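Ranger les couverts : ce qu'on a appris avec deux pinces et un pot noir
Juillet, par Lejla Perić
Notes pour la présentation de fin d'année du club Clakamby, Dendville

Ouverture (ne pas lire, parler !)

Bonsoir tout le monde. Bon, je me présente vite : Lejla, deuxième année au club, et ce soir je parle au nom du groupe « couverts ». L'an dernier on avait le robot suiveur de ligne, celui qui partait dans les plinthes du gymnase, certains s'en souviennent (laisser rire, si ça rit). Cette année on a voulu une tâche de cuisine. Mettre des baguettes et des cuillères dans un pot. Oui, c'est tout. Je sais que sur l'affiche à côté du drone de l'équipe Khumalo, ça ne payait pas de mine.

Et pourtant ça nous a tenus jusqu'aux vacances. Je vais vous raconter pourquoi, et je vais passer pas mal de temps sur des détails idiots, parce que c'est là qu'on a perdu nos soirées.

Demander qui, dans la salle, a déjà programmé un bras. Si peu de mains : prendre mon temps sur la partie suivante. Si beaucoup : filer.

L'idée de départ

On n'écrit pas les gestes à la main, ligne par ligne. On les fait nous-mêmes, avec des pinces qu'on tient au poing, chacune avec sa caméra, et on enregistre. On fait le geste, encore, encore, encore, et le modèle apprend à partir de ces enregistrements-là. Donc le gros du projet, pendant des mois, ça a été des gens assis devant une table qui rangent des cuillères. Ma mère est passée me chercher une fois, elle a regardé cinq minutes et elle m'a demandé si c'était noté.

(Attendre un peu avant de reprendre.)

Le matériel, pour ceux que ça intéresse : deux pinces noires avec des doigts garnis de bleu, une gâchette sur la poignée, un pot cylindrique noir avec un socle argenté, des cuillères blanches à petits dessins, des baguettes en bois clair. La nappe à carreaux bleus et blancs, on s'est beaucoup disputés dessus, j'y reviens.
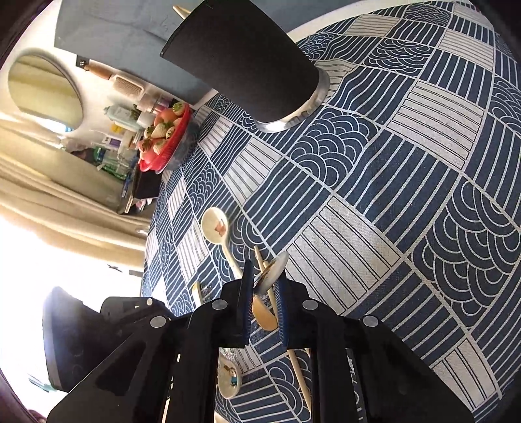

La cuillère, donc. On pensait tous que ce serait la partie facile. Une cuillère c'est gros, ça se voit, ça a un manche. Sauf qu'une cuillère en céramique posée à plat sur du tissu, vous l'attrapez par où ? Par le manche, dans l'axe, elle pivote. Par le travers, elle glisse dès qu'on serre un peu fort. On a fini par choisir : prise par la tranche, doigts bien parallèles, on soulève de deux centimètres, on s'arrête, et seulement après on tourne. Ce petit arrêt, sur la vidéo, on dirait qu'on hésite. Il est voulu, on l'a mis dans la consigne affichée au mur du club.

Et il faut que je vous parle de la consigne, tiens. La première version faisait une page entière. Plus personne ne la lisait au bout de deux séances, moi la première. La version d'aujourd'hui :
- poignets souples, coudes sur la table si on peut
- regarder l'objet, jamais l'écran
- si on lâche, on continue, on ne coupe pas l'enregistrement
- les deux pinces démarrent ouvertes

Le troisième point, c'est le plus dur à faire respecter. Quand on fait tomber une baguette, on a honte et on appuie sur stop ! Or les ratés rattrapés sont précieux. Le modèle du printemps n'avait vu que des gestes réussis, et à la première baguette tombée il restait planté au-dessus, pince en l'air, à attendre je ne sais quoi.

Les baguettes, maintenant. (Sortir la paire de mon sac et la poser sur le pupitre. Ne pas oublier de la reprendre, c'est celle de la cantine.)

Une baguette c'est fin, c'est léger et ça roule. Deux baguettes côte à côte, c'est pire : on descend pour en prendre une et on pousse l'autre avec le doigt. Au début on les disposait bien séparées, bien gentiment parallèles, et les résultats étaient superbes, évidemment. Puis quelqu'un de Famalley, le lycée d'à côté, est venu essayer un après-midi et les a jetées sur la table en vrac. Zéro. Plus rien ne marchait. On lui en a un peu voulu et le lendemain on a changé le protocole : avant chaque essai, une autre personne que celle qui tient les pinces dispose les objets, comme elle veut, sans prévenir.

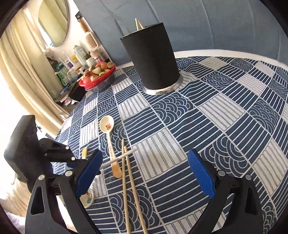
Les chiffres (diapo avec le tableau, ne pas tout lire)

On s'était fixé 200 séquences complètes pour la première campagne. On en a gardé 189. Les autres sont parties à la poubelle pour des raisons de synchronisation entre les deux caméras : l'une démarrait avant l'autre, et quand on s'en est rendu compte il était trop tard pour recoller. Si vous retenez un conseil technique de ce soir, prenez celui-là : un clap au début. Un vrai, avec les mains, devant les deux caméras. On le fait depuis février et on n'a plus perdu une seule séquence pour ça.

Ensuite on a découpé en gestes élémentaires : approcher, saisir, soulever, tourner, déposer. Ça nous donne 1 819 gestes étiquetés, tous à la main, par nous, avec un tableur et beaucoup de biscuits. Sur ces 1 819, il y en a 1 011 qui concernent les baguettes. C'est déséquilibré et on le sait, on a un peu négligé les cuillères dans la deuxième moitié de l'année. Une question va sûrement venir là-dessus. Réponse : oui, on va refaire des cuillères à la rentrée.

(Si le micro grésille encore, passer au micro-cravate, il est dans la boîte sous l'estrade.)

L'étiquetage, je voulais en dire un mot. On n'était pas d'accord entre nous sur le moment où « saisir » devient « soulever ». Vraiment pas d'accord. Pour les uns c'était quand les doigts se ferment, pour les autres quand l'objet quitte la nappe. On a passé une soirée complète là-dessus, on a voté, et la règle retenue est celle de l'objet qui quitte la nappe. J'avais voté contre. Je continue à penser que j'avais raison, mais au moins tout le monde étiquette pareil.

La nappe, promis

Alors la nappe. La moitié du groupe voulait une table unie, grise, propre, comme dans les vidéos des labos. L'autre moitié disait : une vraie table de cuisine, ça a une nappe à motifs et des trucs autour. J'étais dans la deuxième moitié. Les manches crème sur les carreaux pâles à rayures, pour une caméra, c'est pénible au possible. Le contour se perd, la profondeur aussi. Mais si on apprend sur fond gris, ça marche sur fond gris, et chez les gens il n'y a pas de fond gris.
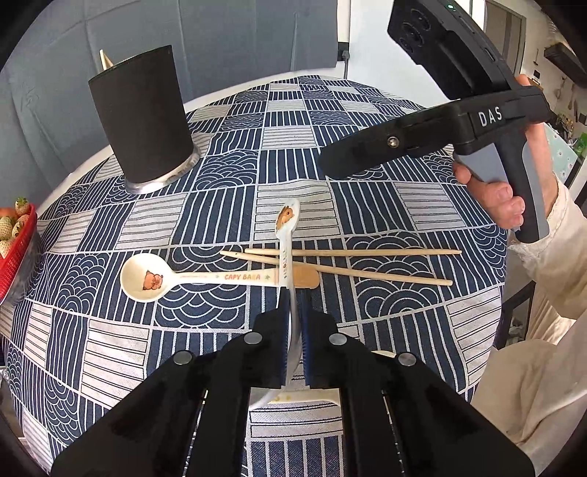
On a donc tranché pour la nappe et pour les cuillères à capybara, qui sont devenues la mascotte du groupe sans qu'on le décide. Il y a « CAPY BARA » écrit en rouge orangé sur le manche, avec des petites étoiles vertes. Pour l'orientation c'est bien pratique : quand on relit une vidéo, on sait tout de suite dans quel sens la cuillère est prise, il suffit de chercher la bestiole. Le modèle s'en sert peut-être aussi. On n'a pas vérifié, il faudrait refaire des essais avec des cuillères toutes blanches, et c'est sur la liste.

Deux mains, ça change quoi ?

Tout. Avec une seule pince, on rangeait un objet, on revenait, on rangeait le suivant. Avec deux, on s'est mis à faire des choses sans s'en apercevoir : tenir la baguette d'un côté et la redresser de l'autre, pousser une cuillère vers la pince libre. Aucun d'entre nous n'avait prévu ces gestes dans la consigne, on les a découverts en relisant les vidéos. Et il y en a un que j'adore, c'est quand une pince patiente avec sa baguette pendant que l'autre vise le pot. On fait ça tout naturellement à table, laisser passer l'autre main. Pour le modèle il a fallu beaucoup d'exemples, et il se cogne encore les coudes, si on peut dire.

Viser le pot, c'est le moment où tout le public se penche en avant, vous verrez à la démo. L'ouverture paraît large quand on la regarde d'en haut. Depuis la pince, de biais, avec la baguette qui cache une partie de l'image, c'est autre chose. Notre truc : mettre la baguette à la verticale loin du pot, avancer ensuite, descendre en dernier. Ceux qui font les trois en même temps touchent le bord une fois sur deux et râlent.

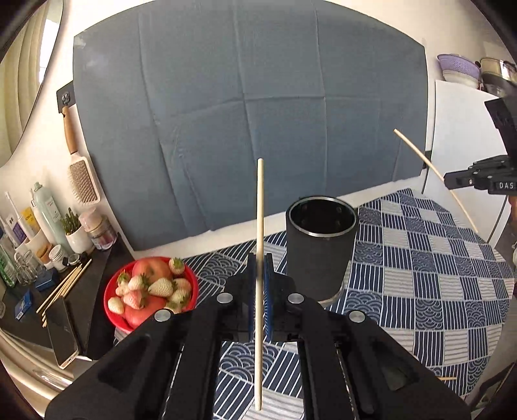 Une baguette à la verticale face au pot, la seconde dans l'autre pince.

Ce qui ne marche pas encore

Je préfère le dire avant la démo. Les couverts qui se croisent : quand une baguette est posée par-dessus un manche de cuillère, il faut enlever celle du dessus d'abord, et là on est encore franchement mauvais. Les changements de lumière aussi, avec la fenêtre et le rideau crème, entre le milieu d'après-midi et 18 h on a l'impression de changer de pièce. On a essayé de tout filmer à la même heure, puis on a fait le contraire exprès. Je n'ai pas de courbe à vous montrer, le calcul n'est pas fini, il tourne sur l'ordinateur du club et il ne faut surtout pas le débrancher pour la buvette (regarder le fond de la salle en disant ça).

Il y a aussi la fatigue. Au bout d'une heure de pinces, les gestes deviennent bâclés, on le voit très bien sur les vitesses. On tourne maintenant par tranches de vingt minutes. Mon avant-bras droit remercie le club.

Pour la rentrée : plus de cuillères, un deuxième pot de forme différente, et quelqu'un qui ait envie de s'occuper des fichiers, parce que là ils sont rangés selon une logique que je suis la seule à comprendre, et encore. Venez me voir après, je serai près de la table de démo.

Démo (prévoir dix minutes, pas plus)

Laisser les gens prendre les pinces. Les enfants d'abord, sinon ils s'impatientent. Bien dire : doucement sur la gâchette. Faire le clap ! Et si quelqu'un met les deux baguettes dans le pot du premier coup, on note son prénom au tableau.

À lire aussi
- Le drone de l'équipe Khumalo : retour sur la saison
- Fabriquer un clap de synchro avec trois fois rien
- Après-midi commun avec Famalley : les photos
- S'inscrire au club Clakamby pour la rentrée
- Dendville : horaires d'été de l'atelier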